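**Subject:** Re: [promolville-dev] gripper width jumps when the finger tag goes edge-on

**Date:** March 24, 2019

Hello again, everyone on the list,

Thank you for the careful write-up, and for including the config, which saved me a whole round of questions. I'll quote the main part so people reading in the archive can follow along.

> We're running the Promolville replay tools over sessions from the hand-held grippers, and the width estimate is giving us trouble. For most of a session it looks fine. Then the operator rolls the wrist, the finger tag turns nearly edge-on to the camera, and the width leaps to fully open for a moment before coming back. The planner sees that as a release command, so on replay the arm lets go in the middle of a carry.
>
> We tried smoothing with a longer window. That hid the jumps but made real grasps late, which is worse for us. Is this a detection problem or a filter problem? And should we be looking at Dreltwood for the pose side, or is it unrelated?

I've spent a good part of the week with this, and I think you have both problems at once, one stacked on the other. Let me take the detection side first, because it's the one I understand best (and the one I broke myself two releases ago, so I feel some responsibility!).

The tag detector gives back two possible poses for any square marker, and when the marker faces the camera squarely one of them is clearly worse than the other. As it tilts away they get closer and closer together, until the choice between them comes down to a pixel or so of noise in the corners. We used to keep whichever had the lower reprojection error in each image, with no memory at all of what we picked last time. I had always assumed the finger tag was too close to the lens for this to matter. Then I went through our own sessions and found plenty of views where it matters a great deal.
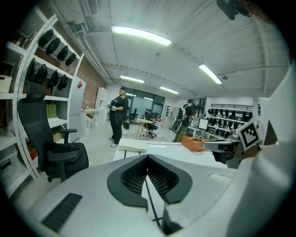 So the new code carries the last accepted pose forward and asks which of the two candidates is closer to it, and only falls back on the error when the gap between them is large. It also refuses to report a width at all if both candidates are poor. The old behavior was to report something every time, which felt friendly when I wrote it and has been a nuisance ever since.

On a test set of 3,491 images that I labeled by hand over far too many evenings, the old code flipped on 66 and the new code flips on 2. I looked at both of those and I'm content to leave them alone for now. In each one the tag is blurred enough that I had trouble deciding myself.

Now for the filter. A longer window can't help you much here, as you found, because it treats a flipped reading as a real one and simply spreads it out. What I'd suggest is to drop the moving average completely and use the gated filter in the `width` module. It compares each reading with how fast a hand can really open or close the jaws, and throws away the ones that would need an impossible speed. Real grasps get through with no added delay. In your config that would be:

```yaml
width:
 filter: gated
 max_gap: 10
 hold_last: true
 report_missing: true
```

`max_gap` is in samples. If the tag is gone for longer than that, the module stops holding the old value and marks the width as unknown, and your planner needs to be ready for it. Please do check that part before you run anything on the arm! The Grotstead planner understands unknown widths as "keep doing what you were doing," but older versions read them as zero, and zero means closed.

As for Dreltwood, I'd leave it out of this. It estimates the pose of the whole hand-held device from the room, and it never looks at the finger tag. I can see why you asked, though, because the symptoms can be confusingly alike on the plots. A good way to tell them apart is to look at whether the device trajectory stays smooth while the width jumps. If the trajectory jumps too, write back, because then we have something different on our hands.

Here is the order I'd go in:

1. Update to the current branch and rerun detection on one bad session, with the filter switched off entirely. You want to see the raw widths first. Keep the old output next to it for comparison.

2. Open the session in the viewer and step through the stretches where the wrist is rolled. Turn on the overlay that draws both candidate poses, and watch whether the chosen one stays put as the tag tilts. I like to do this on views with a clear object in the work area, such as the orange box on the table in ours, so there's something steady to judge the motion against. 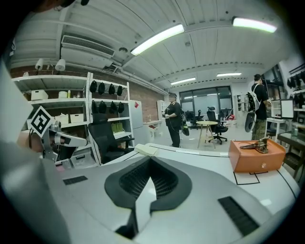 3. Switch on the gated filter with the settings above, and replay against the simulated arm. The false releases should be gone. If one or two remain, send me the session log and the width trace for that stretch.

4. Only after that, replay on the real arm, at reduced speed and with nothing breakable in the jaws.

One more thing, for those of you using the Lahtinen calibration files. The tag size in the older ones was entered as the outer edge of the white border, and the detector wants the edge of the black square. Your widths will be off by a steady scale factor if you have one of those. It won't cause flips, but it does make the gate a little too strict, and you may see good readings being thrown out on fast grasps. The fixed files are in the repository under `calib/`, and the loader now prints a warning when it finds an old one.

I haven't merged any of this to the main branch yet and would be very glad of a second pair of eyes on the fallback logic — I keep going back and forth on the threshold there, and I've looked at it so long that both answers seem right to me.

Warm regards, and thanks again for such a helpful report,

the Promolville maintainer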